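How to set up a network video feed from an SDI camera

Many small studios have good cameras with SDI output, but want to send the picture over the normal office network. In this tutorial I explain the way I do it with a Doleck encoder and the free Cavbridge viewer. The steps are similar for other devices, only the names in the menus change.

Before you start

You need one camera with SDI output, one SDI cable, the encoder, a gigabit switch and a computer for receiving. Please use a wired connection for everything. I tried Wi-Fi two times and both times the picture was stopping every few seconds.

Step 1. Connect the camera

Put the cable from the camera output to the port marked SDI IN. Wait until the small light becomes green. If it stays orange, the encoder does not understand the format of the signal. In this case go to the camera menu and choose a common format such as 1080p.

Step 2. Give the encoder a fixed address

Open the encoder page in your browser and log in. Under Network, turn off the automatic address and type your own. I always finish the address of encoders with 52 and the address of receivers with 56, so I can find them quickly in the list. Press Save and wait for the restart.
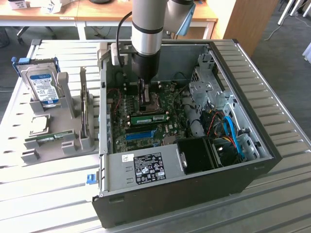
Filed under: Studio Network, Video over IP

Step 3. Set the stream

Go to the Stream tab. Write a short name without spaces, for example Birstead1. Set the frame rate to 30, the same as in the camera. If these two numbers are different, the movement will not look smooth. Leave the quality on Medium for the first test.

Step 4. Receive the picture

Start Cavbridge on the computer and click Refresh. The name of your stream should appear on the left side. Double-click it. If the list is empty, check that the computer and the encoder are in the same subnet, and that the firewall allows the program on private networks.

Step 5. Check the load

Look at the statistics page of your switch while the stream is running. On a port of 1,000 megabits you have enough space for several streams, but file backups can disturb them. In our studio the backup starts on Friday night, when no camera is in use.

Next tutorial: adding sound from a Jin mixer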